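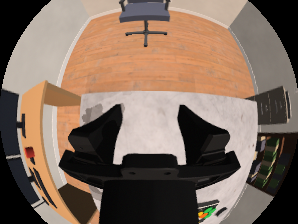

Two-fingered gripper over a marble-effect tabletop. Computer render.

PRESS RELEASE
For immediate use
2023-02-04

Zernumeo pulls hosted search out of Ramham rather than hand over user logs

Zernumeo is closing its hosted search and mail service in Ramham. Decision taken by the board in January, confirmed to staff this morning. Servers go off in six weeks.

The reason is short. The new operating licence asks every foreign provider to keep two years of search history for each account, tied to a real name, and to open it to the licensing office on request. No court order needed. No notice to the user. We were asked to sign. We have not signed and we won't.

Baptiste Carré, chief executive of Zernumeo:

"We sat with the licensing office six times. Polite meetings, good coffee, same clause at the end of every one. I can't sell a private mailbox to someone and then leave the key with a third party. So we go. It will cost us money and some people on our own side think I'm wrong, they've told me so."

What happens to customers

1718 business accounts are affected, all on the Ramham platform. Personal accounts were moved out last year and are not touched.

Mail and files can be exported from the account page from today. Export is free. Large mailboxes may take overnight, please dont start the same export twice, it only puts you back in the queue.

Anything left at the end of the six weeks is deleted, backups included. No copy goes to the licensing office or to anybody else.

Prepaid fees are refunded for the unused months, to the card or bank account they came from. Customers paying through Jumier should ask Jumier, who have been told and have the list.

Staff

The Ramham office has two teams, support and sales. Everyone has been offered a post elsewhere in the company or a full notice payment. Names will not be published and we ask reporters not to go looking for them. They live there.

The building on the old customs quay, put up in 1961, goes back to its landlord.

Other providers

Texier has said it will sign the licence and stay. That is Texier's business and we have nothing to add, except that customers thinking of moving there should read section two of the new terms before they do. Read it slowly.

Zernumeo would come back if the clause on search history was dropped or put under a judge. We have said this in writting to the licensing office. No reply at time of sending.

Services in all other countries carry on as normal. Prices unchanged.

Press contact

Zernumeo press desk, via the contact form on our site. Baptiste Carré is free for phone interviews this afternoon only, after that by email. Please put RAMHAM in the subject line.

ENDS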